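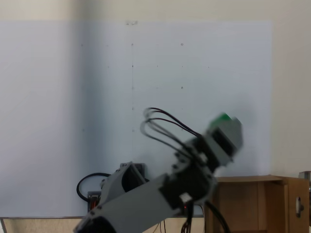
Sort the cables before you touch the code, I was told at the Brallby shared workshop, and I've been chewing on that ever since. I'm building a small printed arm from the Pelari plans and I'm completely hooked on it, but I've reached the stage where it nearly works and I can't work out which bit to blame!

The job is simple enough. It should pick up a green die, swing across and let go over a cardboard box. Near the base it's lovely. At full reach, with the wrist turned, it comes back to a slightly different spot each time and the gripper closes on thin air or knocks the die over. I left it running a test of 300 picks and 91 were misses, nearly all of them far out and with the wrist twisted round.

Things I've tried:

Retightened every screw I can reach.
Slowed the whole program down, which helped a bit.
Swapped the wrist servo for a spare. No difference.
Re-ran the calibration. The shoulder zero came out as 3472 and it has stayed at 3472 every time since, so I don't think the shoulder is slipping.

The cables to the wrist and gripper go in loops because I was scared of making them too short. When the wrist turns I can feel them push back if I put a finger on them. Is that really enough to move the tip? It seems a silly amount of force. I don't mind reprinting parts, I've got most of a reel of grey left, but I don't want to pull the arm apart if the answer is a cable tie.

Posted by shedlightning, June 6, 2026

Added later: I've marked dots on the paper under the arm, so I can at least see which way it wanders. It's mostly sideways and hardly ever short. 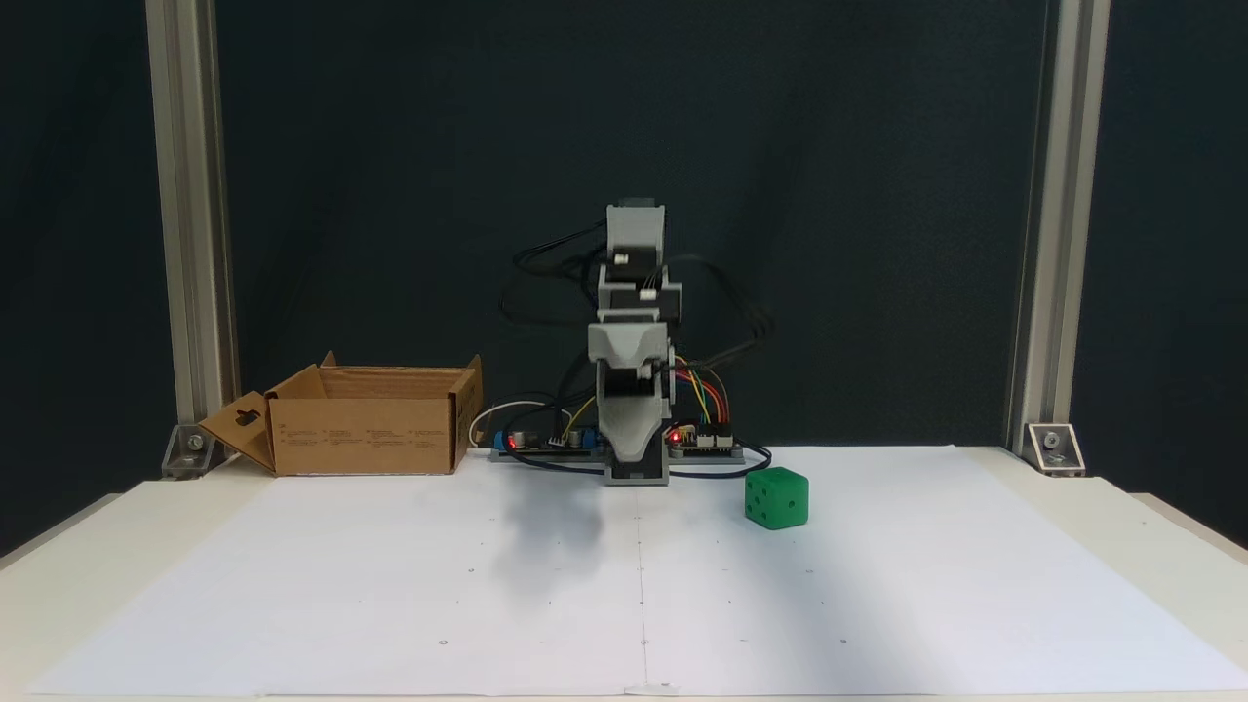
mothballmarge
Sideways is a really useful clue, well done for marking it out! If a weak servo or a sagging supply were the trouble, I'd expect the tip to droop at full reach, and you say it hardly ever comes up short. So I'm with your workshop on this one: cables first.

Small servos have a dead spot where they stop bothering to correct themselves, and every printed joint has a bit of slack. A springy loop will happily push the joint to one end of that slack and leave it there. Out at full reach a tiny turn lower down becomes a few millimetres at the gripper, plenty to miss a die.

Try this before buying anything:

Switch off and move the wrist by hand through its whole range, slowly, with the connectors held so they can't pull out. Look for the point where a loop goes stiff or catches on the joint.
Tie the cable to the link just before the joint and again just after it, and leave a soft curve in between. The curve should open and close as the joint turns, with no twisting.
Keep the ties loose enough that the cable can slide a little.
Run 10 picks at full reach, wrist straight, then 10 with it turned. If the two sets land in different places, you've still got cable pull.

I had the same thing on my own arm in March and I was so pleased when it came good that I made it stack cotton reels all evening. Long loops aren't wrong, by the way. Yours may just be anchored in the wrong place, so don't cut anything yet!

Pellel_bench
Check your power supply. Always the power supply.

shedlightning
Thank you, I did have the meter on it while it was moving and the voltage held up, but I'll try again with the gripper closing at the same time.

oddsocket
Agree with the first answer, and I'd add something about how you approach the die. Slack goes whichever way you last pushed it. If the arm comes at the die from the left one time and from the right the next, you get two different resting places even with perfect cables. Add one extra point to your program, a little to one side and above, and make every pick start from there. It's a couple of lines and it made a huge difference on my plotter, which has worse joints than yours will ever have.

If you do fancy reprinting something, the Chuensuk remix of the Pelari wrist has a little printed hook for the cable. It's a nice part and it fits without taking the shoulder off. Mine needed a quick go with a file round the screw holes. I printed it on its side the first time and the hook snapped straight off, so lay it flat.

Also, is your paper fixed down? Mine crept along the table with the shaking and I spent a whole evening chasing an error that was in the paper. Tape the corners before you trust the dots.

shedlightning
Oh, that left and right thing is brilliant, and I'm fairly sure my program does exactly that, as it goes home by whichever way is shorter. I'm going to do the cable ties tonight and leave the code alone, then add the extra point tomorrow, so I know which one did what. The hook is already in the slicer (flat!). I'll run another 300 and post the misses.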